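Dawber 3426 Nursing Chair Cover Set

The Dawber 3426 is a fitted cover set for nursery gliders and nursing chairs with a fixed back and two padded arms. The set contains one back cover, one seat cushion cover, two arm covers and a lumbar pillow sleeve. The inner frame, foam and base of the chair are not included. Pattern and grading are by Shinji Minami for Farna.

Material

Face fabric is a cotton and linen blend with a plain weave, weight 298 g per square meter. The arm covers and seat cover have a brushed cotton lining. Closures are coil zippers with a fabric garage at the end of travel. Elastic on the back cover is sewn into a channel and can be replaced through an opening in the rear hem.

Colors are Oat, Clay, Slate and Fern. Fern is woven at a different mill from the other three and has a slightly drier hand. Fabric swatches are cut from current stock and ship in a flat envelope. One order may include up to four.

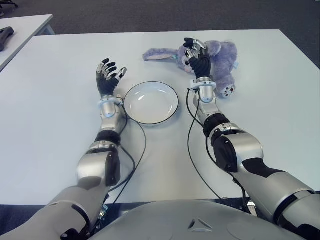 Fit

Measure the chair back at its widest point, with any existing cover removed. The standard set fits backs up to 47 cm wide at the shoulder. Wider backs take the 3426-W, which has the same seat cover and a longer elastic channel. Arm covers fit padded arms only. On a chair with bare wood arms, leave them off and close the side seams of the seat cover with the snaps provided.

The cover clears the recline lever on Geritz gliders. On the Dredstead swivel base, the rear hem must be folded up one turn and fastened with the two hook tabs. Check that no fabric reaches the bearing before the chair is used.

Care

Close all zippers and turn the pieces inside out. Machine wash cold, gentle cycle, with like colors. Line dry. Shrinkage on first wash is up to 8 mm on the seat cover, and the cut allows for it. Iron on the lining side at medium heat. Do not bleach. Spare snaps and one length of elastic are packed in the pillow sleeve.

Ordering

Sets ship folded in a cotton bag. Arm covers are sold separately as a pair under part number 3426-A. Unwashed sets may be returned with the bag and spare parts. Questions about fit on chairs not listed above go to Melur Mandagi at the order desk; include the back width and arm type.

Page revised January 6, 2021.

Related items
Dawber 3426-W Wide Back Cover Set
Dawber Arm Cover Pair 3426-A
Farna Lumbar Pillow Insert
Geritz Glider Footstool Cover
Dredstead Swivel Base Hook Tabs, Pack of Two
Farna Swatch Envelope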